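I've got a bag of bags. You've got one too, probably under the sink, and mine had swollen to the size of a beanbag by March. So I gave it two evenings and a bit of floor by the cardboard boxes, and sorted the lot - supermarket, chemist, the stiff ones from Elloretti that I'd apparently been saving as heirlooms. The rule was simple. If it crackled and tore, out. If it could haul three tins home, it stayed and got folded into a little triangle, my favourite colours on top!

The see-through ones are the worst. They cling to everything and never lie flat. 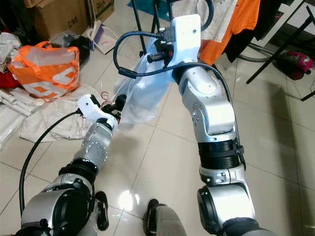 Ramiro Vidal reckons folding is a waste of a good evening and you should just stuff them in an empty tissue box. I've tried it. I went back to triangles.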